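Printed jeans: pressing, and where to put the fold

Rakmont
I have a pair of faded blue jeans with a cartoon print on one leg. Cotton denim, plastisol-type ink as far as I can tell. What iron setting is safe, and should the fold cross the print?

Gokilus
Inside out, medium heat, no steam. Never iron the ink directly. Fold at the knee and let the print fall where it falls.

Begović
Disagree on the fold. A crease pressed into thick ink turns into a crack line. I keep printed legs flat from knee to hem - 40 cm of shelf depth is enough for mine.

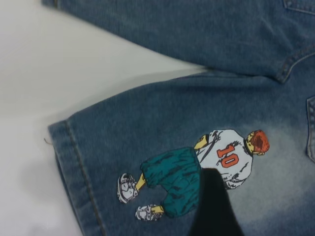

Rakmont

Laid out on a white surface. The print is the basketball player with the orange 10 on his jersey, feet toward the hem. Heavy black outlines on the shorts, so a lot of ink in one area. There is also a loose thread at the hem. Trim or pull?

Gokilus
Trim. Pulling can open the hem stitching.

Mato
Begović is right for thick ink. For thin ink it makes no difference. Flex a corner of the print between two fingers: if it feels like rubber, keep the fold off it. Wash at 40, hang by the waistband.

Gokilus
I have folded mine across the print for 3 years. No cracks.

Begović
Thin ink, then.

Rakmont
Feels like rubber. I will fold above the number and leave the hem end flat.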